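3.2 Cell layout and upkeep of the hand-held capture station

The station at Carnham was built to collect two-handed manipulation demonstrations with a pair of hand-held parallel grippers, one per hand. It shares its gripper fingers and finger mounts with the fixed-arm cell in the adjoining bay, so that wear, slop and alignment faults found on one side can be compared with the other. This section covers the mechanical layout, the daily checks and the repairs carried out over the reporting period. Policy training is left to Section 4.

The work surface is a flat white board carried on a table framed in aluminium extrusion. The board is held by gravity and by four low stops fixed beneath it, and can be lifted away in under a minute. An earlier version was bolted through at the corners. The bolts worked loose under repeated loading and the heads showed up in the tracking data as false marker candidates, so the bolts were removed and the holes filled. A white surface was kept in spite of its low contrast with pale objects. Dark boards were tried in November and gave worse results, chiefly through the loss of finger edges against the background.

Each gripper carries its own marker pattern. The left and right patterns differ, and the tracking software will not start a recording unless both are recognized within the first 3 seconds. This rule was added after a session in which the two devices were picked up in the wrong hands and the labels had to be swapped by script. The two units are otherwise the same inside: a linear rail, a return spring, an encoder and a small board that reads the encoder and passes the value down the cable.

Cabling was the largest single source of faults. The gripper cable leaves the housing at the side and has to follow the wrist through its full range of motion without pulling on the connector. In the first build the cable was clamped hard at the exit, and the conductors broke just past the clamp. The present build uses a soft sleeve and leaves a free loop. Operators are asked to let the loop settle before closing the fingers and to stop if they feel any drag.
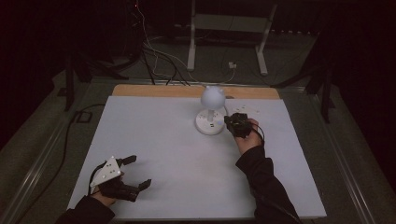
Objects are placed near the centre of the board, with a little more room left in front than behind. Small powered household items are included on purpose, as a trailing lead changes the way a person approaches the base and limits how far the item may be turned. For such items the lead is run off the back of the board, away from the operator. No attempt is made to tape it down during a recording.

Debris on the board was at first ignored. Over a long day, scraps of tape, paper and foam gather on the surface, and they can lodge between the finger pads and hold the fingers open by a fraction of a millimetre. The encoder then reports a closed position that drifts from one recording to the next. The board is now wiped at the start of each block and whenever the closed reading moves by more than the set limit. Finger pads are cleaned with a dry cloth only. Solvent softened the adhesive behind the pads on one unit, and the pads had to be cut off and replaced.

Calibration follows a fixed order. The operator closes both grippers fully and holds them shut while the zero is taken, then opens them to the mechanical stop for the span. The devices are next set down on a reference block made by Onsri and held still while the marker poses are averaged. If the averaged pose differs from the stored value by more than the limit, the marker plate is checked for play before anything is changed in software. In most cases the fault was a loose plate. Tightening the screws brought the pose back, and no new calibration was needed.

The marker plates deserve further comment. They are light and easily knocked, and the angle at which they sit matters more than their position along the housing. A plate bent by a small amount gives a pose error that grows with distance from the housing, so that the estimated fingertip lies well off the true one even when the markers themselves are tracked cleanly. Two plates were replaced for this reason. The replacements, cut by Grosemetti, have a thicker web at the base — the optical pattern was left unchanged.

Over the reporting period the station produced 3803 recordings, of which 1662 used both grippers in contact with the same object. A total of 425 recordings were set aside. The main reasons, in falling order, were loss of encoder signal, marker dropout when one forearm passed in front of the other device, and a drifted zero. The first of these fell sharply once the cable exit was changed. The second has proved harder to deal with. Raising the plates helps, but it also moves the centre of mass away from the hand, and operators reported tired wrists in longer blocks.

Spring fatigue was seen in the right-hand unit only. The fingers were slow to return, and the opening trace showed a flat step just before the stop. The housing was opened and the rail found to be dry. Cleaning and a thin film of grease removed the step, but the slow return remained until the spring was changed. Both springs are now replaced together, and the closing force is measured afterward on a bench scale. The part used is the standard Drirker spring already held in stock for the fixed-arm cell.

The maintenance log is kept on paper beside the station and copied into the shared record at the end of each block. Entries give the unit, the fault, the part touched and the closed reading before and after the work. Issa Haddadin carried out the cable and spring repairs described above, and Dolores Marchetti wrote the start-up check. The log was closed for this paper in December 2021. Later changes to the plate mounts, including a keyed base now on trial, are not reflected in the counts given here.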